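Food Tech Project Report: Does Resting Matter in a Lentil Curry?

I wanted to know if a pot of lentil curry tastes better the day after, like my family swears it does!

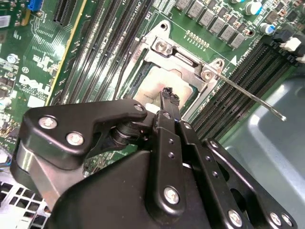
By Kekeli Zakaria
November 17, 2020

I made one big batch (lentils, onion, ginger, cumin, tinned tomatoes, 2000 mL of stock) and split it. Half went in the fridge overnight, half I cooked fresh the next day. 18 classmates tasted both, and the rested one won easily – the flavour was so much rounder.
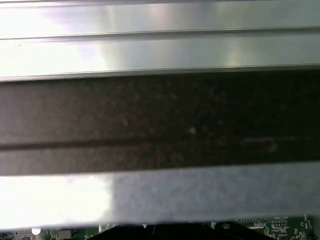

Phong Đồng thought the fresh one had more ginger kick, and said I should try adding it in the last 3 minutes next time. Great idea, I'm doing that!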